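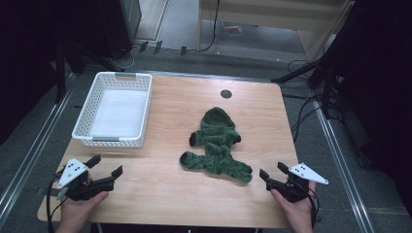 A dark green knitted garment laid flat on a table beside an empty white basket.

Closing a Mountain Home Between Stays

Owners at Arrieta Ranch are asked to complete the following steps before leaving a residence vacant for more than 7 days.

Water. Shut off the main supply at the utility closet and open the lowest faucet until the line drains. From October onward, the heat must remain on even when the water is off.

Linens and knitwear. Store only items that are fully dry. Closets on exterior walls collect moisture, and blankets left there should be placed on open shelving.

Kitchen. Remove all food from pantry shelves, including sealed grain and pet food. Prop the refrigerator door open if the unit is unplugged.

Decks and entries. Bring in cushions, bird feeders and doormats. Grills may stay outside under a fitted cover — propane tanks must be closed at the valve.

Fireplaces. Ashes should sit in a lidded metal can for 72 hours before disposal. Close the damper once the hearth is cold.

Keys and gate codes are returned to the Drestulo Property Office, open until 7 p.m. Owners who intend to list a home for sale should leave the window shades raised for showings.

Updated Sunday, May 19, 2024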